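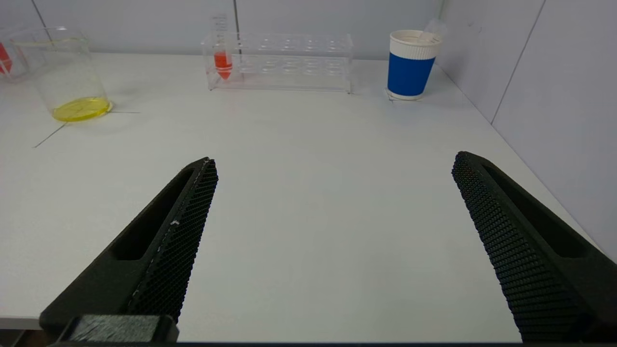 News > Local > Town Hall

Home Weather Letters Obituaries

Dillard will test its tap water again in June, the third round since residents of Istard Road began comparing it to weak tea. The town has set aside $2,744 for the job – 200 more than last year, when the results were mailed to the wrong Dillard.
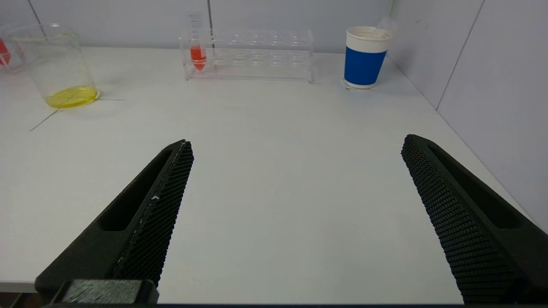

A white tabletop with plenty of bare space.

Rhiannon Lougher, who runs the water office, said 130 homes will get a sample kit by Wednesday. "Fill it to the line," she said. "Last time we got soup."
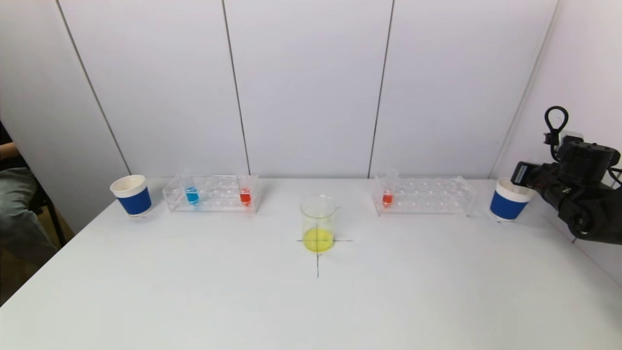

Kits can be dropped at the Heltby Street office until 4 p.m. The older pipes under Dafis Hill are due for replacement, as they have been under the past four mayors.

Filed under: Water & Roads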